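3.2 Surface finish and cleaning residue

The second part of the project looked at how well a matte-finished table surface gives up a dried food stain under ordinary cleaning. Kornwood, the furniture workshop in Ganitport that supplied our test boards, uses the same clear finish on all of its cafe tables. The boards were cut from one batch and stored flat in the materials lab until testing.

Each board was divided into a treated area and a control area with masking tape. A measured drop of cold black coffee was applied to the treated area and left to dry overnight. Boards were then wiped with a damp cotton cloth under a fixed weight, using either tap water or a diluted dish soap. Oi-ling Fung did all of the wiping so that the stroke length stayed the same – an early trial with both of us taking turns gave results too scattered to use.
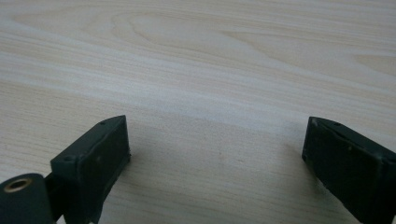

Figure 4. Pale wood tabletop with a matte surface and curved grain figure.

Color was read with the handheld meter before staining and again after each pass. The meter averages over a small circle, so its position matters a great deal on wood with strong figure. Moving the head from a plain area to a darker streak changed the reading by more than the stain did in several cases. We made a card template with a hole for the meter head and taped it in place for the full run. Readings taken before the template was introduced have been left out of the analysis.

The complete data set has 1,754 readings, of which 43 were rejected for a low battery warning. Soap solution brought the boards back to their starting value in fewer passes than water alone. The difference was clear on plain grain and weak on figured grain, where the spread between repeat readings was wide.

3.3 Limits of the method

Only one finish and one stain were tested. Room humidity was logged but not controlled. The Lebrun test described in our proposal, which uses heated liquid, was dropped when the hot plate failed, and Fiifi Issahaku plans to run it in May.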